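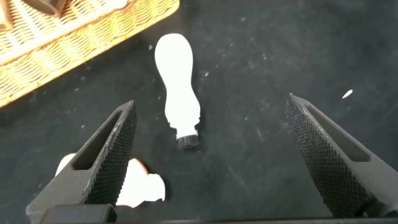 Every bathroom has a basket problem, and mine had been growing since June. I had bought basket after basket over the years, each one sure to be the answer, and each one slowly filled with half-used lotions until I couldn't find a comb. So one Friday I carried the whole lot to the big dark table and started over, bottle by bottle. A honey-colored wicker basket is a forgiving sort of thing to sort into, with its open diamond weave and that thick rounded rim, and it makes even a plain white bottle with a black ribbed cap seem like something you chose on purpose.

I got the idea from Bhupendra Chauhan, who runs a small home goods shop called Nosico and has sold 1,154 baskets out of it (he keeps the tally in a notebook behind the register, and he'll show you if you ask). He told me most people buy the basket first and then go hunting for things to put in it, when they'd be so much happier emptying the shelves before they spend a penny.

"Put it all down flat," he said. "Standing up, everything looks useful."

I can't tell you how right he was! Laid on their sides, my bottles lost all their authority. I found 4 hand creams I'd forgotten completely, and a hair oil I must have moved house with twice — I gave that one a sniff and said goodbye.

By then I had settled on using two woven baskets side by side, one for mornings and one for the things I reach for at night. White pieces wait on the black tabletop until I make up my mind about them, and some of them wait quite a while, I'm afraid. 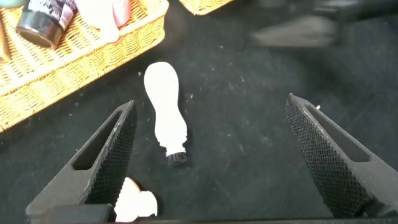

Choosing a basket you'll keep

Run your hand along the rim before you buy, and then along the inside, where a rough strand will catch on a sleeve or a washcloth. Bhupendra likes a weave open enough to shake the dust out of. I like one low enough to see into without lifting anything, and wide enough that bottles can lean a little. If yours will live near the tub, take it out to dry in the sun now and then, and wipe the bottles before they go back in.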